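Section 4: Setting up the watering timer

Right, if you've got this far then the Ruddock is screwed on to your outside tap, nothing is dripping, and you've put the batteries in the right way round (I did mine backwards the first time and blamed the tap). Now comes the bit where you tell it when to water. The leaflet that comes in the box does cover this, but the print is tiny and the steps are in an order that drove me up the wall, so these are my own, last gone over on 27 September 2020.

Before you start, have the tap turned off. I know it's tempting to leave it on so you can see something happen, but the valve clicks open and shut a few times while you're pressing buttons and you will get a wet sleeve.

4.1 Setting the clock

1. Hold down the CLOCK button until the hours start to blink. It takes longer than you'd think, so keep your thumb there.

2. Press the plus button to change the hour. It's a 24-hour clock, so if you want four in the afternoon, go round to 16.

3. Press CLOCK once, quickly, and the minutes blink. Same again with the plus button.

4. Press CLOCK one last time and wait. The blinking stops and you're done.

Note: there's no minus button. If you go past the number you wanted, you have to go all the way round again. Mared Kemeys, who has the plot next to mine, just leaves hers a few minutes out and says the beans haven't complained.

Note: the timer knows nothing about summer time. When the clocks go back at the end of October you'll need to come in here and change the hour by hand, unless you've already packed it away for the winter (see section 7).

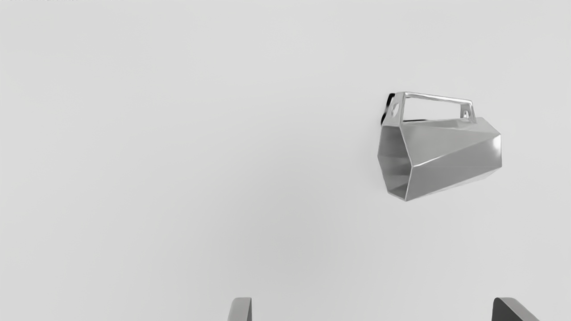
4.2 Choosing when to water

You get two programmes, A and B, and they don't know about each other, so it's quite possible to set both for the same time and then wonder why only one runs. A always wins.

1. Press PROG. A small letter A shows in the corner of the screen.

2. Press the plus button to set the start time. I have mine at 5 in the morning, when the ground is cool and the neighbours aren't all running their baths.

3. Press PROG again and set how long it runs. It goes up a minute at a time until 15, and after that in bigger jumps, up to 90 minutes.

4. Press PROG again and pick how often. The choices are every day, every 2 days, or once a week.

5. Press PROG a last time to save. If you wander off halfway through, it forgets the lot and goes back to whatever you had before.

For B, hold PROG down until the letter changes, then do the same again. If you don't want a B at all, set its running time to zero.

Caution: do check the running time before you walk away! I once left mine on the full 90 with a hose end that had popped off its connector, and by breakfast I had a pond where the lettuces used to be. Fifteen minutes is plenty for a small bed on a drip hose. Pots on a sunny wall might want the same again in the evening, and that's what I use B for.

4.3 Trying it out

1. Turn the tap on, slowly. Look round the top of the timer for drips. If there are any, turn off, take it off the tap, and see whether the rubber washer has gone in squint.

2. Press MANUAL. You should hear a click, then water.

3. Walk the whole length of your hose. I mean it -- all of it, right to the end stop. Most leaks are at the joins, and the ones under the mulch are the ones you won't see from the tap.

4. Press MANUAL again to stop. It can dribble for a little while as the hose empties, so don't panic.

If you're using the brown Wovov drip hose, don't expect jets. It sweats, more or less, and the soil next to it goes dark slowly. With the Batier sprayers you'll know straight away, probably because you're standing in front of one.

Caution: don't run the timer off a water butt unless you've bought the low-pressure kind. The ordinary one needs mains pressure to close its valve, and from a butt it may open and then just stay open until the butt is empty. Tsutomu Mizuno lost a whole butt that way in a dry spell and had to carry cans up from the bottom gate.

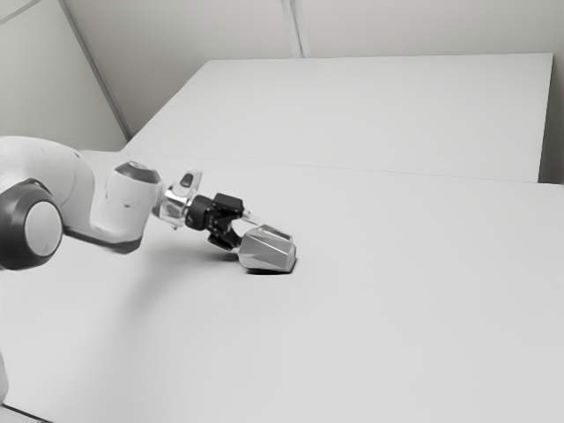 Will the timer lose its settings when I change the batteries?

It keeps them for a minute or so, which is long enough if you have the new ones unwrapped and ready in your other hand. Any longer and you'll be back at 4.1 with the clock blinking at midnight. I write my times on a bit of tape inside the lid so I can put them straight back in.

4.4 Skipping a wet day

1. Press RAIN once. A little cloud comes up and the timer sits out the next 24 hours.

2. Press it again for 48 hours, and once more for 72.

3. To cancel, keep pressing until the cloud goes.

The count starts from when you press the button, so if you press it after breakfast it will miss tomorrow's early watering and start again the morning after. If you have a Ruder rain sensor, plug it into the socket underneath and you can forget about this button. Fitting that is in section 5, and you'll want a ladder and a dry afternoon.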